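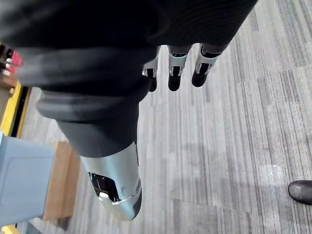
Hand fault on the Flivberg unit: what happened and what changes

Most of you will have heard by now that the right hand on the Flivberg closed when it shouldn't have in December. This item sets out what we know so far, what we've fixed and what is still open. If you run the unit or stand anywhere near it while it's running, please read to the end.

What happened

The unit was partway through a bin transfer, late in the afternoon. The operator had called a hold and the arm stopped as it should. The fingers opened to the rest position and stayed there. The thumb did not. It carried on closing for 2 seconds after the hold, at low speed, with the arm stationary.

There was no person within reach and there were no injuries. The bin it had been carrying was already down. The operator hit the stop button, the thumb lost drive, and the unit was locked out until the next morning.

It would be easy to file this as minor. The reason we haven't is that a hold is the state in which people walk up to the robot. Everyone here has done it: call the hold, see the arm go still, step in and straighten a bin. A digit that keeps moving during a hold is a serious fault no matter how slowly it goes.

What we found

Garnet Marchand pulled the logs and went through 534 hold commands, going back to when the Plasik controller was fitted. In 532 of them all the digits stopped together. In the other 2 the thumb ran on. One was the December event. The other was earlier and was missed at the time, as the thumb was already nearly closed and had very little travel left.

Both cases have the same pattern in the log. The controller sent the hold, the fingers acknowledged it and the thumb did not. The controller is meant to cut drive to any digit that hasn't acknowledged within 200 milliseconds. It didn't do that, and we now know the timeout had been switched off in the settings for the thumb channel only. It was turned off during commissioning, when the thumb was being calibrated and kept timing out, and it was never turned back on. The commissioning sheet has no line for it, so there was nothing to catch it.

That explains why the thumb wasn't cut. It doesn't explain why the message was lost in the first place. The likeliest cause is the cable that runs to the thumb under the fabric sleeve. When the sleeve was rolled back, Garnet found the cable had been rubbing where the cuff bunches up at the wrist, and the outer jacket was worn through in one spot. The conductors looked fine and passed a continuity check, but a cable can pass on the bench and still drop out when it's flexed. It has been bagged, labelled and sent to Tremblay, who supplied it. 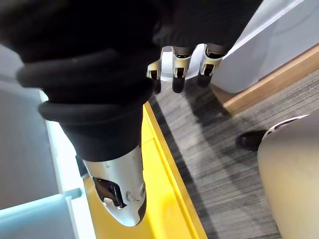
The fabric cuffs and the three fingers, with the yellow platform under the silver segment.

What has been done

The timeout is back on for every channel on both hands, and the settings file is now locked. Changing it takes a second sign-in.

The thumb cable has been replaced on the right hand and rerouted along the outside of the wrist, clear of the fold. The left hand had the same routing. Its cable showed no wear, but it was changed as well.

The commissioning sheet has a new page listing every safety setting and the value it should have when the job is finished. It has to be filled in again after any calibration.

The unit has gone back to supervised running only. It won't be left to work through the lunch break as it was before.

What we need from you

A hold is not a safe state for reaching in. If you need to put a hand, a foot or a tool inside the working area, press the stop button and wait for the drive light to go out. This applies to quick jobs too — straightening a bin counts.

Stand back from the low platform while the arm is over it. Several people have got into the habit of watching from right beside it. Move back to the wall side, where the operator can see you.

Leave the sleeves alone unless you've been shown how to refit them. If a cuff has ridden up or bunched, tell the operator and it will be sorted out at the next stop.

Report anything that moves late, even slightly. The earlier event would have told us about this fault weeks sooner if it had gone in the book. There is a column for it now, and you don't need to know the cause to fill it in.

Still open

Tremblay has the cable and hasn't reported back. We've also asked Mostach, who did the original integration, whether the timeout can be made impossible to disable while the arm is powered. They think it can, but it needs a firmware change and they haven't given us a date.

Supervised running stays in place until we have both answers. Questions about the log review go to Garnet, who is happy to show the two traces side by side to anyone who'd like to see them.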